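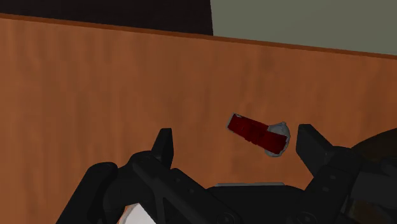

Avaliação do pacote de simulação Avard para tarefas de preensão com garra de dois dedos

Parecer técnico do Laboratório de Manipulação, Instituto Costache
3 de setembro de 2021

O Laboratório adquiriu, para apoio às disciplinas de robótica e aos projetos de iniciação científica, uma licença institucional do pacote Avard, distribuído pela Addale. O presente parecer reúne as observações da equipe após 28 sessões de uso e destina-se às unidades que estudam a contratação do mesmo produto.

O pacote compreende o motor de simulação, uma biblioteca de objetos domésticos e de uso pessoal, modelos de braço com garra de dois dedos e um módulo de registro de episódios, denominado Uson. A instalação foi conduzida por Irina Avram nas estações do laboratório e transcorreu sem incidentes, à exceção do servidor de licenças, cuja configuração em rede segmentada exigiu contato com o suporte do fornecedor. A resposta veio no dia útil seguinte e resolveu o problema.

Objetos e cenários

A biblioteca fornecida com a licença contém 800 modelos. A qualidade geral é boa, embora desigual. Os objetos rígidos de geometria simples comportam-se de modo previsível. Já os objetos compostos, como um relógio de pulso deitado sobre um tampo de madeira, são mais exigentes: a pulseira é estreita, a caixa é redonda e a orientação diagonal em relação à garra obriga o operador a decidir por onde aproximar os dedos. Foi nesse tipo de tarefa que o pacote se mostrou mais útil ao ensino.

O aspecto visual é adequado à finalidade. O veio da madeira é discreto, a iluminação é difusa e o contraste entre a pulseira vermelha e o tampo alaranjado facilita a localização do alvo. Os fundos, em contrapartida, são pobres. Uma parede lisa em verde-acinzentado e uma área quase preta ao lado oferecem pouca variação a quem pretenda treinar modelos de percepção, e recomenda-se complementar os cenários com texturas próprias. A ausência de sombras marcadas sobre a mesa também dificulta a estimativa de altura quando se trabalha apenas com a vista próxima à garra.

Modelo da garra

As placas, as articulações e os elementos de fixação dos dedos estão representados com detalhe superior ao habitual em produtos da mesma faixa. O acabamento preto, porém, absorve boa parte da luz, e nas vistas próximas apenas os realces cinzentos das bordas permitem distinguir uma peça da outra. Paraschiva Roman, responsável pelas aulas práticas, solicitou ao fornecedor uma opção de cor alternativa para fins didáticos. A Addale informou que o recurso está previsto para outubro.

O cálculo de contato é estável em velocidades baixas. Em fechamentos rápidos sobre objetos finos, observou-se interpenetração entre a ponta do dedo e a malha do objeto — defeito atenuado pela redução do passo de integração, com prejuízo sensível do tempo de execução.

Registro de episódios

O módulo Uson armazenou 2.107 episódios durante o período de avaliação, sem perda de arquivos. A exportação é direta e a documentação do formato, completa. A busca por objeto funciona bem; a busca por resultado depende de anotação manual, tarefa que consumiu mais de 10 horas da equipe e que deveria ser ao menos parcialmente automatizada.

Documentação e suporte

O manual está disponível somente em inglês. Os exercícios introdutórios são claros, mas o capítulo sobre atrito remete a parâmetros que mudaram de nome na versão atual. O atendimento foi cordial e tecnicamente competente em todas as ocasiões.

Parecer

A equipe recomenda a contratação para ensino e para estudos iniciais de preensão — com a ressalva de que os cenários de fábrica não bastam para pesquisa em visão. Às unidades com poucas estações, sugere-se a licença flutuante. Pedidos de acesso à instalação do Laboratório, para teste prévio, devem ser encaminhados à secretaria com indicação do projeto e do docente responsável.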